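The Second Reading

When I came to Nandton I had one suitcase and a letter that said I would be paid until the end of February. The laboratory was on the upper floor of a building that once belonged to a piano seller. In the stairway there was still a painted hand pointing up, and under it the word CONCERT.

My work was to write the results. The arm did the touching, the program called Fudis did the deciding, and I sat at the side and wrote in a table what had happened. The leader of our group, whom everybody called the professor although she was not yet one, told me on the first morning that a result is a promise to a stranger. I wrote this down in my own language, because I was afraid to forget it in English.

The question of the study was simple to say. When people search for a part inside a machine they do not know, they look, they move a little, and they look again. Fudis looked once from far away and then made up its mind. The professor wanted to know what would change if it had to look a second time, from near, before it was allowed to touch. She called this the second reading. We had old computers from the offices of Tilitholm, the insurance company across the river, which was happy that somebody carried them away.

Each trial began the same way. I put a computer on its side on the metal table, took off the cover and laid it down. Then I moved my chair back behind the yellow tape and said "ready," even when there was no other person in the room to hear it.

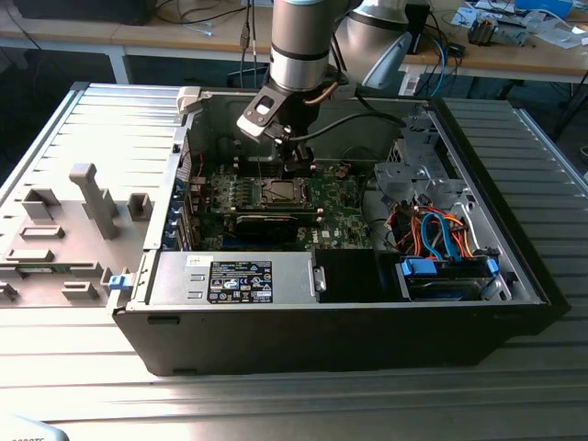 The arm above the board, first reading.

The arm came down slowly. I had expected that a machine would be quick, and in the first week I held my breath each time until I became dizzy. Later I learned to breathe with it. It stopped over the board, and on my screen a list of numbers grew, and at the end of the list there was one number between zero and one. This was how sure it was.

In the first reading it was nearly always very sure. It was sure when it was right, and it was sure when it was wrong, with the same number, in the same calm green letters. I had an uncle like this. He sold land.

In the second reading the arm moved lower, and the picture came from its own wrist, and then the number often fell. I remember the evening when I saw this for the first time. It was past eight, the heating had gone off, and I was eating bread over my keyboard. The task was to find the small battery on the board. From far away Fudis had said 0.97 and pointed to a place where there was only a screw. Then it went near, and the number became 0.41, and it stayed there above the board and did nothing. I thought that it was broken. I stood up to press the red button, and then I understood that it was the first time I had seen it hesitate.

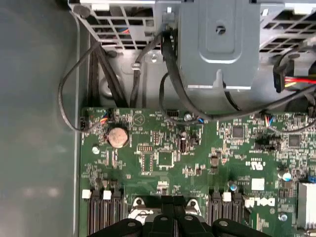
Second reading, from the wrist. The battery is the round one at the upper left of the board.

After that it found the battery. It took 72 seconds, which for our arm was a very long time.

I called the professor at home. She did not say anything for a while, and I could hear that she had a radio on. Then she asked, "Did you write the seconds?"

I had written the seconds.

We worked through the winter. At night I was so full of cables and sockets that in the tram I looked at the hands of other passengers and tried to guess where they would reach next. My mother asked on the telephone what I was doing all day, and I said that I was watching somebody learn to be less sure. She said it sounded like marriage.

There was one other person who came regularly, the technician, an old man with a cold that did not end. He had given the arm a name, Hao, after the dog he had as a boy. He did not like the second reading. He said that if you let a worker look twice, he will look three times, and by spring he will only look. When the arm stopped over a board he would say quietly, "Go on, Hao, go on, it will not bite you." I never wrote this in the table, but I think now that I should have made a column for it.

At the end we had 3797 readings. The professor printed them, all of them, and we sat on the floor with a ruler and two pencils. The result was clear enough to publish. With the second reading Fudis made fewer mistakes, and it was slower, and when it was unsure it was mostly right to be unsure. This last part made the professor happy in a way I had not seen. She walked to the window and back, and then she took off her shoes and sat down again.

But there were 6 readings that did not fit. In these, the arm had been right from far away, had gone near, and had lost its confidence until the trial was over. It had known, and then it looked closer, and then it did not know any more. I asked if we should leave them out, as they were so few, and I was tired, and my letter said February.

She gave me the pencil. "Those go in the first paragraph," she said.

So I wrote them in the first paragraph. It took me four days, because it is difficult to write in a foreign language about a thing that went wrong for good reasons. I used the word "however" too often, and she crossed out most of them. The technician read it standing, with his handkerchief in his hand, and said that Hao would be ashamed.

In the last week I got another letter, with another month on it. I read it on the stairs under the painted hand. I was sure that I had understood it, and I put it in my coat and went up. Then, at the door, I took it out - the light was better there - and I read it again.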